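Getting marks off a white table (and keeping them off)

Posted 11/02/2021 in Home & Kitchen Tips

I've had white tables for most of my grown-up life and I love them, I really do, but my goodness they show everything. Tea rings, biro, the ghost of last night's curry. When we moved to Kosidville I swore I'd go for something dark and sensible, and then I saw a white one in a shop over in Iltton and that was the end of that!

A few of you asked what I use on mine, so I've put it all in one place. Have a look at what your table is made of before you start, and try anything new on the underside first. Painted tops are fussier than hard shiny ones, and real stone shouldn't have vinegar or lemon anywhere near it.

The everyday wipe

A drop of washing-up liquid in a bowl of warm water, a soft cloth wrung out well, then a second cloth with plain water, then a dry one. I used to skip the second cloth and wondered why the top always felt tacky by teatime (it was the soap). Now I keep 3 cloths folded together in the drawer and they all go in the wash at the same time.

Tea and coffee rings

Bicarbonate of soda and a bit of water, mixed until it's like toothpaste. Dab it on, go and do something else for 7 minutes or so, and wipe it away with a damp cloth. Don't scrub. I scrubbed my old table in the Mofokeng flat with one of those green scouring pads and left a dull patch the size of a saucer, which I then had to hide under a fruit bowl for as long as we lived there.

If the ring is still faintly there, do it again the next day. Mine usually go on the second try.

Turmeric

Ah, turmeric. Get to it quickly if you can, with washing-up liquid and kitchen roll, blotting so you don't spread it about. Whatever is left behind will be a yellow smudge, and the best thing I've found for that is daylight. If the table is light enough to move, shove it near a sunny window for a few days. We had a terrible one last May and it faded away almost completely, though I was cross with it for most of the week.

Biro and felt tip

Surgical spirit on a cotton bud, working from the outside of the mark inwards, and change the bud as soon as it picks up colour. Open a window, and keep it well away from the cooker. Painted tables can lose their paint along with the biro, so go very gently there or just stick to soapy water. Washable felt tips come off with a baby wipe. The ones that say permanent mostly mean it, but the spirit will shift a fair bit.

Candle wax

Leave it to go hard, or hurry it up with a few ice cubes in a sandwich bag, then ease it off with the edge of an old plastic card. I've got a library card from Bulo that must be nearly 200 candles old by now. A greasy shadow is normal afterwards and comes up with hot soapy water.

Don't forget the edge

Everybody does the middle and leaves the rim, and on an oval table there's such a lot of rim! Crumbs and sticky fingers gather just underneath the lip where you can't see them. Run a cloth all the way round with your thumb on the top and your fingers below. You do have to walk about a bit, as reaching across from one side always misses a stretch. 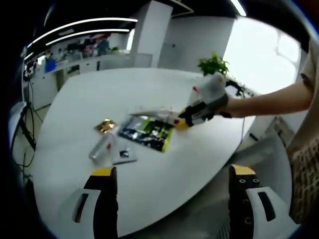
White oval table, with plenty of curved edge to wipe.

While you're down there, check the legs for splashes and the floor for whatever you've just knocked off. I do the table first and sweep afterwards, having done it the wrong way round for years.

Keeping it nice

Coasters, obviously, though getting people to use them is another matter. I put a pile in the middle of the table instead of on the shelf and that helped more than nagging ever did. Felt pads under anything pottery, because the unglazed bit on the bottom of a mug or vase is like sandpaper. And a proper thick mat for hot pans, never a folded tea towel. I have a faint brown patch from a casserole to show for that one, and so far nothing on this page has got it out. If you've managed to lift a scorch mark from a white top, please leave a comment and tell me how!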